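Re: Open day at Prokel, laundry cell

> Is the Bitusari demo on Sat 5 May fixed, or
> can the cloths change between runs?

The basket stays put; the cloths can change. 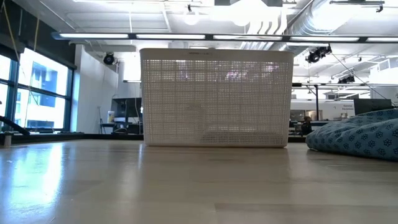 Each slot is 30 minutes, with the arm capped at 60 percent speed. Grasp planning is Zondutura's, unmodified. Rolled cloths are the easy case – flat ones need the other fingers, which we will not mount that day. Bring your own if under 500 g.

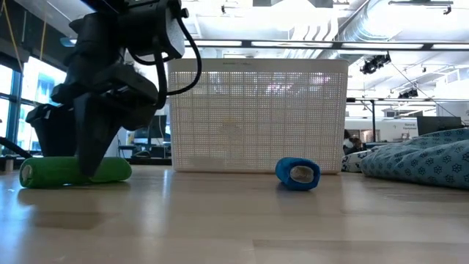

Gripper at the green roll, blue roll to the right.

Logs go to the list in July.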